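Ticket: Footwell lights lose pairing with phone after engine start
Product: Hasard interior strip kit, four strips, Bluetooth control box
Opened by: Njoroge Kaijage
Handled by: Emlyn Skyrme, Grornach support desk
Status: Waiting for customer

Njoroge Kaijage wrote:

Hello. I bought the Hasard kit in March and fitted it in my wagon by myself. Two strips are under the dash and two are under the front seats. With the ignition on and the engine off, everything works well. I can change colour and brightness from the app. When I start the engine the strips go dark for a moment, then they come back in plain white and the app says "No controller found". To get it back I must close the app, turn off Bluetooth, and pair again from the beginning.

What I have tried until now:
Removed the controller from the app and added it again. Same result.
Another phone, belonging to my wife. Same result.
Changed the fuse in the red lead. The old one was not blown.
Moved the control box from behind the glovebox to the side of the centre console. Same result, but the signal bar in the app is better.

The red lead goes to a fuse tap on the accessory circuit. The black lead goes to a screw under the dash where there was already another ground wire.

Emlyn Skyrme wrote:

Hi Njoroge, thanks for the clear list. The accessory circuit is switched off during cranking on most cars, so the box restarts. A restart alone should not make it forget the phone. Could you measure the voltage at the box with engine off, and again while somebody turns the key? Also please send the firmware number from the app, under Settings, last line.

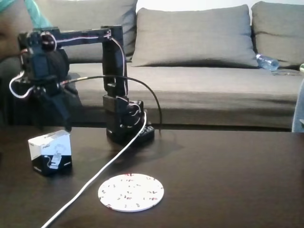 Njoroge Kaijage wrote:

I did the measurement this evening with help from my neighbour Eifion Foulkes, who turned the key. Engine off, 12.4 volts. During cranking it falls to zero on the meter, and with the engine running it is 14 volts and stays there. The firmware is 118.

I noticed one more thing. If I wait 30 seconds with the engine running before I open the app, sometimes it connects without pairing. I tried this five times and it worked two times. I don't know if this is useful.

Emlyn Skyrme wrote:

It is useful. Firmware 118 has a known fault where the box saves its settings at the same moment it loses power, and the saved pairing gets damaged. Please do these in order:

1. Move the red lead to a circuit that stays live during cranking. Keep the inline fuse.
2. Hold the button on the box until the strips blink blue, then let go. This clears all old pairings.
3. Pair one phone only. Leave the second phone for later.
4. In the app, set "Start with last colour" to off.

Please also clean the paint from under the ground screw. A shared ground is fine if the metal is bare.

Njoroge Kaijage wrote:

Steps 1 to 4 are done. There was paint under the screw, I sanded it. After this I started the engine ten times and the lights stayed on every time, the colour also. The app connected nine times. One time it was slow, but it found the box without new pairing.

Now I have a different question - the left strip under the dash is a little more yellow than the others when I choose white. It was maybe like this before and I did not look properly. The colour is the same when I swap the plugs at the box, so I think it is in the strip.

Emlyn Skyrme wrote:

Good to hear about the pairing. If the yellow tint follows the strip after swapping, then yes, it is the strip. I have passed it to Glenys Powell in warranty. She will need your order number and the batch code printed near the plug.

Njoroge Kaijage wrote:

I have the order number at home. The batch code I cannot read without taking the strip down, so I will do it when I have the seat out again.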